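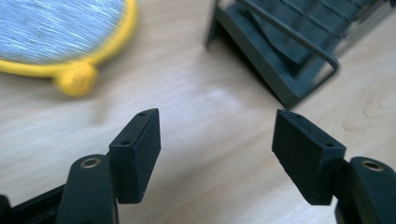
Does surface finish change how fast a wooden tabletop loses its sheen? Finish type mattered less than cleaning frequency in our trials at Hetdale.

3.2 Wear under daily cleaning

Panels were wiped 70 times a week with the Kosine solution, up to a total of 4000 strokes. Gloss was read at 9 points per panel.

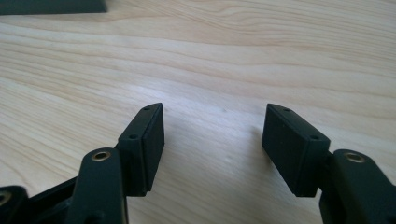 Readings taken across the grain were lower than those taken along it, and the gap widened with stroke count. Two panels were dropped after their edges swelled.

Figure 2. Pale wooden tabletop with horizontal grain.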